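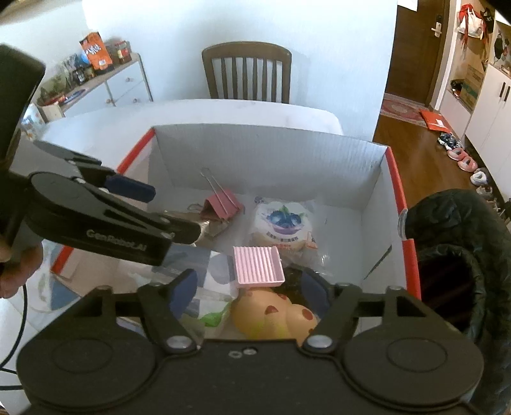 Mixed contents in a white box with a red rim, binder clip and soap dish included.

Sorting a Mixed Box of Small Items

This page covers one open box holding small household goods, stationery, toys and packaged snacks. It assumes one table, one person and 30 minutes. Larger jobs are covered in the drawer and cabinet pages.

What you need

A clear table at least twice the length of the box
Three shallow trays (I use the Drodus stackable type, but baking trays will do)
One bag for trash
Removable labels and a marker
A soft brush or dry cloth

Step 1. Place the box

Set the box near the middle of the table, with a long side facing you. Leave space for two trays on your stronger side and one on the other. Move coats and bags well away from the rim before you start. Small items slide into sleeves and hoods and are then counted as missing.

Step 2. Take off the top layer

Lift out anything perched on the pile first. Hard plastic pieces such as a ridged soap dish tend to rest at an angle and will drop when the item beneath them is moved. Squishy toys can go straight into a tray. Keep them off printed card, as some of the soft foams pick up ink.

Binder clips are removed by the body, with the handles folded flat. If a clip is lying on a wrapper, lift the clip by itself and check the wrapper separately.

Step 3. Separate food from everything else

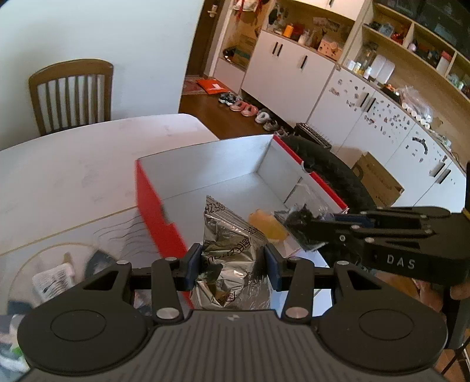 Packaged food gets its own tray and is never stored with soap, cleaning goods or stationery, even when sealed. Take each packet out singly and stand it up where the print can be read. Hold foil packets from either side, as with the silver one here, and leave the serrated seals alone – a small tear at a notch is enough to let air in. Clear packets are quicker to check. Look for a date on the back and along the seal, and if there is none, write the date of sorting on a label.

Press each packet lightly. A packet that was filled with air and now lies flat should be discarded. Vacuum-packed items are the exception and should feel firm.

Step 4. Deal with film and loose wrappers

Clear plastic sheets hide small objects. Shake each one over the table, fold it once and put it in the trash bag. Flatten crumpled wrappers before discarding them. In a box I sorted in November, two keys and a Clova battery cover came out of wrappers that felt empty.

Step 5. Clean and refill

Brush out the corners and check the bottom flaps. Heavy items go back first, against the walls, with soft items between them. Fill to no more than 20 mm below the rim. Snacks do not go back in. They go to the kitchen in their own container.

Label one short side only, and list categories instead of single items: "desk, toys, bath" is enough.

Notes

Priya Halvorsen wrote to say that she uses four trays, with the extra one for things that belong to other people. This works well in shared homes. Empty that tray the same day.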